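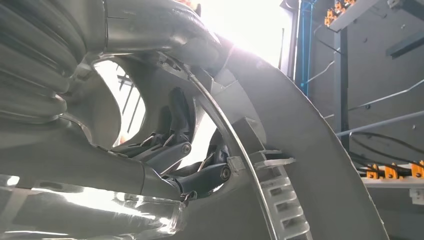
A student in the last section objected that a thermal expansion joint is only a gap with a cover over it, and that the notes spend too long on it. The objection is fair for short buildings. It fails for the Mukora warehouse, where the slab runs 232 feet without a break and the temperature range governs the layout.

Search this site Enter keywords Go

Unit 14: Movement Joints in Long Structures

14.1 Free movement
The change in length of an unrestrained member is the product of the coefficient of expansion, the length, and the temperature change. Keep units consistent. Most errors in the November problem set came from mixing inches and feet in the length term.

14.2 Restraint
A member held at both ends does not change length. Stress develops instead, equal to the modulus times the coefficient times the temperature change. Length drops out of this expression. Real supports fall between the two cases, and column stiffness decides where.

14.3 Worked case: Zosmont footbridge
Deck length 497 ft, steel, fixed at the west abutment. Take the coefficient as 0.0000065 per degree F and the design range as 100 degrees F. Total movement at the east end is 497 x 12 x 0.0000065 x 100 = 3.88 in. Split this into opening and closing movement using the temperature at installation. A joint set on a hot day needs most of its travel in the opening direction.

14.4 Seals
The Rinus strip seal used in the course drawings is treated as carrying no load. Check its rated travel against the total from 14.3, then add an allowance for shrinkage if the deck is concrete. Skew reduces the movement normal to the joint and adds a shear component along it.

14.5 Reading
Ji design manual, chapter 19, omitting the tables for timber. The section on bearings is needed for Unit 15.

Problems 1 through 6 are due 8 March 2023. Show units on every line. Problem 4 uses the Mukora slab with the column grid from Unit 12.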